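Fernarden Community Help > Local government > Councillors and spending

Can residents find out what ward councillors claim in allowances?

Posted by Adhiambo Simiyu

I live in Fernarden ward and I have been trying to get a straight figure for what our three councillors cost us each year. The website has a page called Members' Allowances, but it gives the basic rate and nothing else. No travel, no phones, no extra money for sitting on this or that panel. One of them told a residents' meeting that she "barely covers her petrol". Perhaps so. I would like to see the petrol.

I rang the town hall and was told the full schedule is "available on inspection". When I went in, the woman on the desk said it was with finance. Finance said it was with democratic services. Democratic services has an answering machine. I have also written by email and had back an automatic reply with a reference number, 447, and nothing since. That was in November.

Two things I want to know. Are they obliged to show me the claims themselves, or only the totals? And is there any point in going on, or do they just wait for people to get bored?

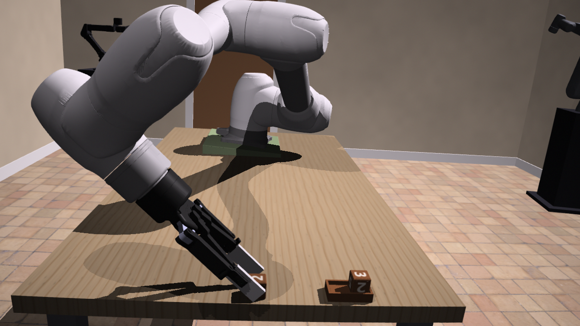 Replies, oldest first

Cherkaoui

They do wait for people to get bored, yes, but you have more to go on than you think.

Councils in England have to publish what each member was paid over the year, under each heading - basic, special responsibility, travel and subsistence and so on. It should be by name. If your page only shows the basic rate then either it is out of date or somebody has put the yearly statement in a different place. On ours it was buried under "Transparency", then "Archive", in a spreadsheet with the wrong year in the title. Try searching the site for "special responsibility", because hardly any other document uses those words.

As for the claims, there are two routes and I would use both.

The first is to ask to inspect the record of payments. The council is meant to keep one and let any local elector look at it at a reasonable hour without charge. You can take a copy, though they may ask a fee for that. Don't turn up and ask at the desk. Write, say which year and which councillors, and ask them to name a time.

The second is a freedom of information request. Put those words in the subject line. They have 20 working days. Ask for each travel claim with the date, the miles and the reason given, and say you are happy for home addresses to be blacked out, which takes away their easiest excuse. If your November email asked for recorded information and had your name on it, it may already count as a request, whatever they chose to call it. Send it again, quote the 447 reference and ask for an internal review of the failure to reply. After that you can complain to the Information Commissioner.

I did this over a trip to a housing conference. I got 30 pages, most of it train times. I won't pretend it was thrilling, but one dinner was quietly paid back.
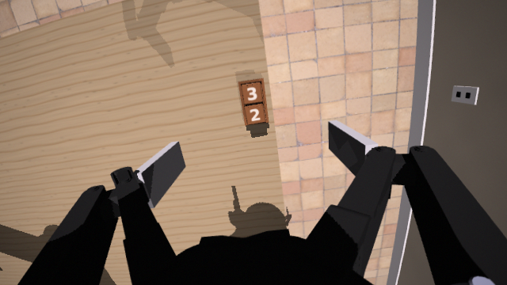

Simulated view, looking down at where the wood floor meets the tiles

Felgate

waste of time if you ask me. they are all at it and the ones who aren't are asleep. my lot put through £113 for a "working lunch" and when I asked what work was done I got a leaflet about bins. vote them out

Jekano

I was a parish clerk for a good while, so take this as coming from the other side of the counter.

Cherkaoui is mostly right. One thing to be careful of is that the allowances scheme and the allowances paid are different documents. The scheme says what members could have. The statement says what they did have. People get handed the first and go home thinking they have seen the second, and I doubt that is always an accident.

Also, phones and laptops are often bought by the council and never appear as an allowance at all. If you want those, ask for "equipment and services provided to members" and name the year. The same goes for parking permits.

I am less sure than Felgate that they are all at it. Most claims I saw were dull and small, and plenty of members never claimed a penny. But being asked did tend to make the forms neater.

2 people found this useful

Adhiambo Simiyu

Thank you, Cherkaoui and Jekano. I searched for "special responsibility" and there it was, under "Archive", last updated two years ago. So that is one question answered and a new one to ask. The freedom of information request has gone in and I have asked about the parking permits as well. Felgate, I have kept my leaflet about bins too.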